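Print this chapter | E-mail this page
Last updated: October
By Unnur Skov and Kenza El Fassi

Chapter 7
Sorting: How People Put Things in Groups

Think about the last time you moved into a new kitchen. You opened a drawer, looked at it, and decided that it was the spoon drawer. Then the tea went in one cupboard and the coffee went right next to it, and the batteries ended up somewhere you would later have to search for. You were doing classification, and you were doing it fast! This chapter is about that everyday skill, and about the surprisingly deep questions hiding inside it.

A class, in the sense we will use here, is a set of things that someone has decided to treat alike. The word "decided" matters a great deal. A tomato goes with the fruits in a botany book and with the vegetables at the grocery store, and both placements work well for the people who use them. We will come back to the tomato in Section 7.3, where it causes a wonderful amount of trouble.

Our main case study is the button collection of Ermelinda Cunha, a tailor who left 3,186 loose buttons to a small town museum. The museum asked Nikola Wasilewska to catalog them, and she began the way most of us would, by color. Within a morning she had a pile she called "sort of brown" that was bigger than all the others put together. She started over by size, then by number of holes, then by how the button was fastened to the cloth. Each pass gave her a different picture of the same buttons, and her notebooks (we quote from them often) are a joy to read.
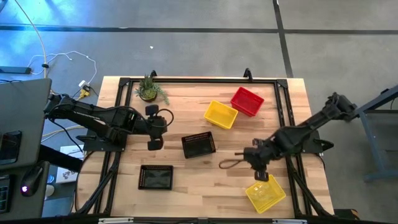
What Wasilewska found in her fourth pass is the first big idea of the chapter. A useful grouping depends on a question. If you want to know when a button was made, the way it fastens tells you far more than its color does. If you want to replace one on a green coat - as visitors to the museum shop often did - color comes first and the date hardly matters. Keep asking "useful for what?" as you read.

The second idea is the leftover. Every system has items that fit nowhere, or that fit in two places at once. Wasilewska kept a tray for these and never had fewer than 37 buttons in it. One was shaped like a fish and had been sewn through the eye. Students often feel that a full leftover tray means they have failed, but it is one of the best sources of new classes. When 10 buttons in the tray turned out to share the same odd wire loop, a new class was born, and it is still in the catalog.

Section 7.1 covers single-rule sorting, such as by weight or by length. Section 7.2 adds a second rule and asks which one should go first. Section 7.3 looks at things that belong to more than one class, and Section 7.4, written with Oleksandra Ostapchuk, follows a library through the long job of changing from one system to another.

Before you begin

Empty a pocket, a bag or a desk drawer and sort what you find. Write down your rule in one sentence, then hand the sentence and the objects to a classmate and let them sort without any help from you. Compare the results, and keep both versions - you will need them in Section 7.2.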